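4 Fitting the Viritz room sensor

Read this section through before you drill. The sensor measures air temperature and sends a reading to the Sosent boiler controller every 2 minutes. A poor position is the usual cause of a heating system that runs too long or shuts off early.

4.1 Choosing a position

1. Pick an inside wall in a room you use every day.
2. Keep the sensor at least 300 mm from any door frame, corner or light switch.
3. Stay clear of radiators, cookers, direct sun and draughts.
4. Do not fit it behind curtains or inside a cupboard — air must be able to move past the vents.

A plain, pale wall is easiest to mark out in pencil.

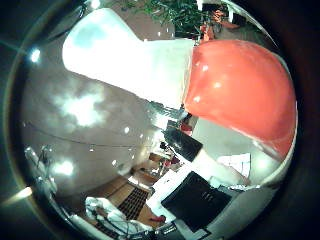
Fig. 3. Indoor room with pale wall and ceiling.

Note: In a house with thick stone walls the signal may be weak. Carry out the range test in 4.3 with the sensor held in place by tape first.

4.2 Fixing the back plate

1. Press the two side clips and pull the back plate away from the sensor.
2. Hold the plate against the wall with the arrow pointing up. Mark both screw holes.
3. Check for cables and pipes with a detector.
4. Drill, push in the wall plugs supplied, and screw the plate on. Tighten by hand only.

CAUTION: Do not use a power driver on the plate. It will crack around the upper hole and the sensor will sit loose.

If you are replacing an older Miettinen dial thermostat, the old wires must be made safe by an electrician before the new plate goes over them. The Viritz sensor runs on batteries and is not connected to the mains. 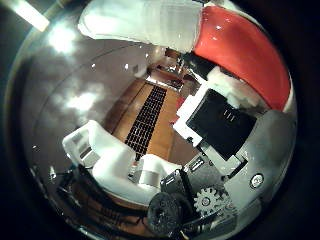

Once the plate is firm, fit the batteries and hook the sensor over the top edge, then push the bottom in until it clicks. The light on the front flashes green while it looks for the controller.

4.3 Range test

1. Hold the test button for 3 seconds and let go.
2. Wait for the light to stop flashing.
3. Steady green: the signal is good. Amber: it will work, but may drop out. Red: move the sensor nearer the controller and start again.

Note: The test ends by itself. Heating settings are not changed.

If the light stays red in every room, see section 9 or write to the Flallovham service desk with the serial number from the back of the sensor.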